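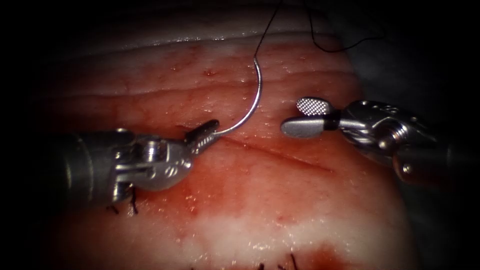
Mitsuko Okabe wrote in to say that the old version of this page spent four paragraphs on pajamas and never once mentioned the toilet paper, which in her house lives on the bottom shelf of a cupboard you have to kneel to reach. She had her operation in June and met that cupboard the same evening. The page has been rewritten, and the pajamas are down to one line.

Getting the house ready before abdominal surgery

You need one free afternoon, a week or so ahead. Your surgeon's sheet of instructions beats anything written here, so read it first, and then read the part you skipped.

1. Move things to waist height
Walk through an ordinary day and notice every time you bend, stretch or lift. Kettle, pans, coffee, pet food, phone charger, the one mug you like. Put them all on the counter. It will look like a yard sale. Leave it that way until you've been told you can lift again.

Decant anything heavy. A gallon of milk is a dumbbell with a expiry date, and the big detergent bottle is worse. Small jars, half full.

2. Sort out the bed
Getting up is the hard part. Practice now: roll onto your side, let your legs go over the edge, push up with your arms. Do it until you stop feeling silly. If your bed is a low one, try the couch or a recliner as well and see which you can get out of without swearing.

Put a lamp, water, tissues and your pills within reach on the side you'll get out of. I set all of mine up on the other side.

3. Cook, but modestly
Freeze plain food in single portions and label it. I made a chili of great ambition and didn't want to be in the same room with it. Soup, rice and mashed potatoes did most of the work. Ask the hospital what you'll be allowed to eat, and when.

4. Clothes
Loose, high waist, nothing that presses on your belly. Slip-on shoes. Pajamas: yes.

5. Line up people
Your ride home needs to be a person who has agreed to it, with a phone that's switched on. Then ask someone else to do the trash and the laundry. Be specific. "Let me know if you need anything" is a lovely sentence that has never taken out a recycling bin.

Keep a small firm pillow in the car. Hold it against your stomach for the bumps, and later for coughing, sneezing and your brother-in-law's jokes.

6. Paper
On one sheet, write your medicines and doses, the ward's number, the after-hours number, and the signs your surgeon wants to hear about right away. Tape it to the fridge. Take a picture of it too.

The toilet paper goes on the tank, a lot of it. Mitsuko recommends two stacks, one for each bathroom if you have stairs.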